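4.2 Filtering contact from low-texture views

Most of the trouble we had with the Gosis tracker came from stretches of a demonstration in which very little is going on in front of the fingers. A person carrying a gripper from one side of the table to the other spends a good deal of time pointing it at bare paper, and bare paper gives a visual odometry front end almost nothing to hold on to. In the first version of the pipeline we simply let the estimator run through these stretches and hoped that the inertial term would carry it. It did so nicely on short passes and rather badly on long ones, and we spent most of December convinced that the fault lay in our time alignment.

It was Anselmo Prieto who suggested that we look at which features the front end was keeping during the bad stretches. Many of them, we were a little embarrassed to find, sat on the fingers themselves. The corners of a finger plate and the rim of a screw hole are crisp, high-contrast and perfectly stable in the wrist view, so a tracker that rewards stability is very fond of them, and each one it keeps votes for the belief that the gripper is standing still. Shadows have a milder version of the same effect, as they can move with the hand that casts them.

The fix has two parts. The first is a mask over the gripper geometry, computed from the finger opening at each time step instead of being drawn once by hand. The second is a per-frame texture score, which we take over the unmasked region only. When the score drops below threshold, the estimator stops trusting the wrist view and leans on the external pose of the marker tree, if one is available, until the score recovers. Figure 3 gives a wrist view of the kind the score is meant to catch, along with a head view from the same setup, where there is plenty of texture to go around. 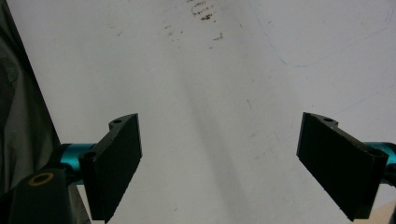
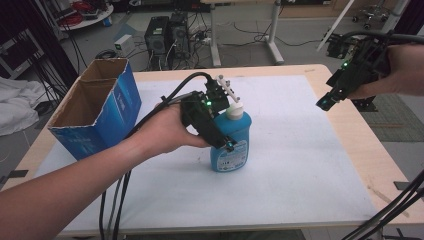 Figure 3. Wrist view with the fingers open over a mostly plain white surface (first image), and head view with one gripper closed around the shoulder of a blue bottle (second image).

We should say a word on how the threshold was chosen, as readers who want to reuse the code will surely ask. We labeled 907 wrist frames by hand as usable or not usable for tracking, and set the threshold so that no frame labeled unusable would pass. This is a cautious choice, and it does throw away some perfectly good frames – small stains and faint pen lines on the work surface, for instance, can be enough to track on for a moment, and our score tends to undervalue them. We tried a softer rule that blends the two pose sources by score, and it gave smoother paths, but it also let the finger features creep back in wherever the mask was a pixel or two short.

The switch is implemented as a separate node in Shirima, our replay tool, so that it can be turned off and the old behavior compared on the same recording. The full set used in the next section has 3502 segments, of which 70 were held out for tuning and do not appear in any of the results.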